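양팔 로봇 작업대 장비 갤러리

2018-07-07

작업실에 양팔 로봇을 들이기로 마음먹고 나서 가장 먼저 한 일은 견적 요청이 아니라 빈 종이에 예산표를 그리는 일이었어요. 로봇 값만 적어 놓고 끝날 줄 알았는데 한 줄씩 늘어나더니 금세 종이 뒷면까지 넘어갔습니다! 케이블, 고정 레일, 여분 그리퍼, 작업대, 천까지요. 그래도 이 과정이 정말 재미있었습니다. 비슷한 장비를 준비하시는 분들께 도움이 될까 해서 사진과 함께 정리해 둡니다. 사진은 한 장이고 맨 끝에 있습니다. 그 앞은 항목별로 짧게 적은 메모예요.

우리가 하려는 일

천을 잡고, 펴고, 접는 작업입니다. 딱딱한 부품을 옮기는 일과는 필요한 것이 꽤 달라요. 천은 잡는 위치가 조금만 달라져도 모양이 변하니까 팔 하나로는 금방 한계가 옵니다. 그래서 처음부터 두 팔을 전제로 계획을 세웠고, 대신 팔 하나하나는 작고 가벼운 쪽으로 골랐습니다. 수건보다 무거운 것을 들 일이 없으니 가반 하중에 돈을 쓰지 않아도 되더라고요. 절약한 금액은 그대로 카메라와 예비 부품으로 돌렸습니다.

팔 두 대

Zonurow와 Zurkinel 두 곳에서 견적을 받았습니다. Zonurow는 본체 가격이 낮은 대신 그리퍼와 손목 카메라가 별도였고, Zurkinel은 한 묶음으로 나왔어요. 본체만 비교하면 Zonurow가 훨씬 싸 보이는데, 같은 구성으로 맞춰 놓고 보니 차이가 전체의 5퍼센트까지 줄었습니다. 견적서를 나란히 놓을 때는 꼭 같은 구성으로 맞춰 보세요. 우리는 부품을 낱개로 살 수 있다는 점이 마음에 들어 Zonurow로 갔습니다. (그리퍼 손가락 한 쌍만 따로 주문할 수 있다는 게 얼마나 반가웠는지 모릅니다!)

손목 카메라

처음 예산표에는 천장 카메라만 있었습니다. 그런데 천이 접히는 순간에는 팔이 시야를 가려 버려요. 손목 카메라를 더하니 가장자리를 찾는 일이 한결 수월해졌고, 이 항목만큼은 다시 계획해도 줄이지 않을 생각입니다. 해상도보다는 가까운 거리에서 초점이 맞는지를 먼저 확인하시길 권합니다.

케이블과 전원

제일 얕잡아 봤던 항목입니다. 팔이 움직이는 범위를 생각하면 케이블은 도면에서 잰 길이보다 넉넉해야 하는데, 너무 길면 또 작업 공간으로 늘어지거든요. 우리는 도면보다 30센티미터 긴 것으로 주문했고 묶는 끈도 함께 샀습니다. 예비 케이블은 팔마다 한 벌씩. 가격이 큰 물건은 아니지만 하나가 끊어졌을 때 멈춰 서는 시간을 생각하면 아깝지 않습니다.

작업대

작업대는 Pamwood에 맞춤으로 부탁했습니다. 나뭇결이 있는 상판이라 보기에도 좋고, 흰 벽 앞에 두니 작업실 분위기까지 환해졌어요. 다만 로봇을 올릴 작업대라면 예쁜 것보다 흔들리지 않는 것이 먼저입니다. 주문 전에 확인한 것은 이렇습니다.

상판 두께와 다리 보강 여부
앞쪽에 고정 레일을 달 수 있는지
조명이 심하게 반사되지 않는 마감인지
문을 통과하는 크기인지 (정말로 재 보세요)

납기는 11일 걸렸습니다. 로봇보다 먼저 도착해서 바닥 수평을 맞출 여유가 있었던 것이 참 다행이었어요.

고정 레일

두 팔을 각각 따로 볼트로 고정하는 방법도 있었지만 하나의 레일에 올리는 쪽을 택했습니다. 팔 사이 간격을 바꿔 가며 시험할 수 있어서 작업이 바뀌어도 상판에 구멍을 새로 뚫지 않아도 됩니다. 간격을 바꾸고 나면 보정도 다시 해야 하니, 눈금이 새겨진 레일이면 더 좋습니다.

천

장비 예산에 천이 들어가느냐고 물으신다면, 들어갑니다! 극세사 천은 싸고 색이 선명해서 카메라로 구분하기 좋고, 세탁해도 크기가 크게 변하지 않습니다. 우리는 Sầm이라는 작은 가게에서 색깔별로 샀어요. 같은 색만 잔뜩 사는 것보다 여러 색을 섞는 편이 훨씬 쓸모 있습니다. 겹쳐 놓았을 때 맨 위 한 장을 집는 연습도 해 볼 수 있고, 어느 모서리가 어느 천의 것인지 사람 눈에도 금방 들어오니까요.

예비비

전체 예산의 10분의 1을 예비비로 잡았는데 거의 2주 만에 절반을 썼습니다. 큰 고장이 난 것도 아니고 전부 자잘한 것들이었어요. 멀티탭, 나사, 케이블 끈, 그리퍼에 붙이는 미끄럼 방지 패드 같은 것들이요. 다음번에는 소모품 항목을 아예 따로 만들고 예비비는 손대지 않을 생각입니다.

다음 구매 계획

10월에는 조명을 바꾸려고 합니다. 창가 쪽 빛이 시간대마다 달라서 같은 천도 다른 색처럼 찍힐 때가 있거든요. 확산판이 달린 조명 두 개면 충분할 것 같고, 남는 돈으로는 그리퍼 손가락을 재질별로 하나씩 사 보고 싶습니다. 실리콘과 고무 중 어느 쪽이 얇은 천에 더 잘 맞는지 벌써 궁금해요. 써 보고 나면 이 페이지에 이어서 올리겠습니다.
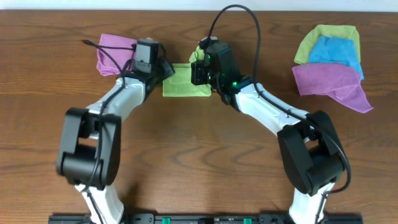

조명 견적은 아직 받는 중이라 가격표는 비워 두었습니다. 확산판 크기를 정하는 대로 예산표에 한 줄 더 넣을게요.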